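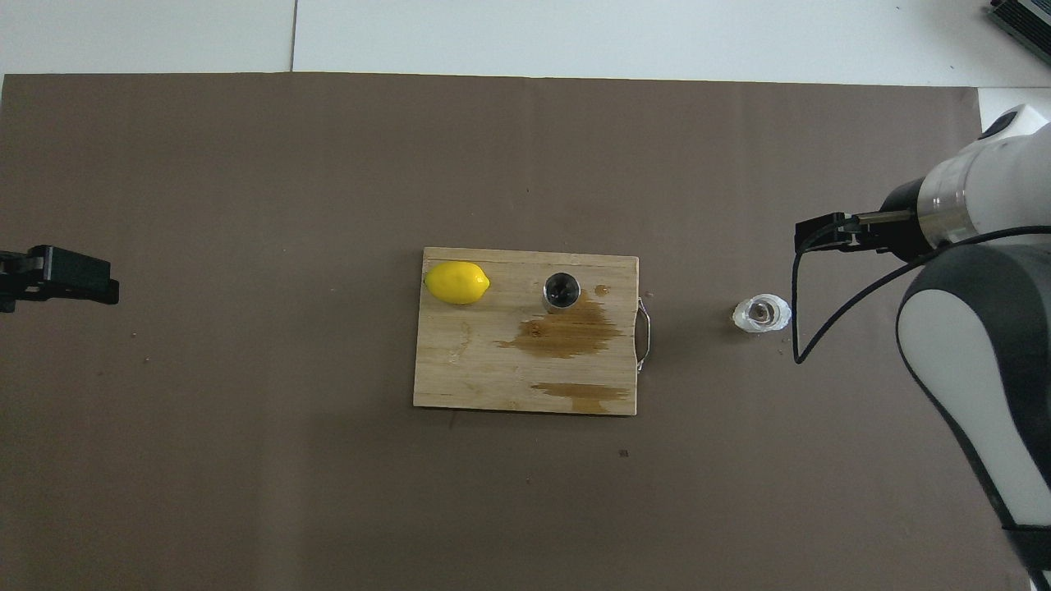
4. Limpeza e cuidados com a tábua

A madeira é um material generoso, mas pede alguma atenção, e a verdade é que quase todas as tábuas Miltelum que nos chegam à oficina de Niltham vêm com o mesmo mal: manchas que ficaram tempo a mais à espera do pano. Um líquido castanho entornado, como o que se vê ao meio da tábua, procura logo o veio e estende-se por ele em riscas mais claras na direção da pega, e é por isso que convém tratar primeiro da poça e só depois do resto. Café, chá, molho de soja, vinagre balsâmico, caldo de carne, tudo isto tinge a madeira clara se lhe dermos ocasião. O limão, que tanta gente já tem na cozinha, é um bom aliado nesta tarefa, e nas páginas que se seguem explicamos com calma como o usar.

O que convém ter à mão

Um limão
Sal grosso de cozinha
Dois panos de algodão, limpos, e papel absorvente
Um copo pequeno com água morna
Óleo mineral alimentar (o frasco Gronis que acompanha o conjunto serve perfeitamente)

4.1 Retirar o líquido entornado

1. Tire da tábua tudo o que estiver pousado nela: copos, fruta, talheres. Passe um pano pelo fundo dos copos antes de os pousar noutro sítio, para não levar a mancha consigo.

2. Deixe a tábua na horizontal. Sabemos que apetece pegar-lhe pela pega e levá-la a correr para o lava-louça, mas o líquido escorre para a zona limpa (e muitas vezes para o chão!).

3. Pouse o papel absorvente sobre a parte mais escura da mancha e espere um pouco. Não esfregue. Troque o papel as vezes que forem precisas, até sair quase seco.

4. Trate depois das manchas menores e dos pingos soltos, que se esquecem com facilidade.

5. Passe um pano húmido no sentido do veio, de uma ponta à outra.

Nota: se usa uma base ou um individual por baixo, levante a tábua e veja se passou alguma coisa para o outro lado. O verso merece o mesmo tratamento que a frente.

4.2 Limpar com limão e sal

1. Corte o limão ao meio noutra superfície.

2. Espalhe uma mão-cheia de sal grosso sobre a zona manchada.

3. Com a metade do limão virada para baixo, esfregue ao longo do veio, apertando ligeiramente para o sumo ir saindo. Não é preciso força, é preciso um bocadinho de paciência.

4. Deixe repousar enquanto arruma a bancada ou bebe um café (longe da tábua, por favor).

5. Retire o sal com um pano molhado em água morna e seque logo com o outro.

6. Encoste a tábua de lado, num sítio arejado, até ao dia seguinte.

Uma mancha antiga pode pedir 3 aplicações, com um dia de descanso entre elas. Riscos finos e pequenas marcas pálidas são próprios do uso e não afetam a tábua.

Cuidado: não deixe sal nem sumo de limão em contacto com a pega metálica. Se acontecer, passe por água e seque bem.

Cuidado: nunca ponha a tábua de molho, na máquina de lavar louça ou em cima de um aquecedor. A madeira empena, e nesse caso não há limão que nos valha.

4.3 Voltar a dar óleo

Depois do limão, a madeira fica com um ar sedento e agradece uma camada fina de óleo. Deite umas gotas no pano, espalhe em toda a superfície, sem esquecer os cantos, e deixe absorver durante a noite. De manhã, retire o excesso com um pano seco. Em meses quentes como agosto, repita com mais frequência.

O frasco de óleo pode encomendar-se em separado com a referência 386, e a pega de substituição para o modelo Perrin com a referência 3680. A montagem da pega vem explicada na secção 5.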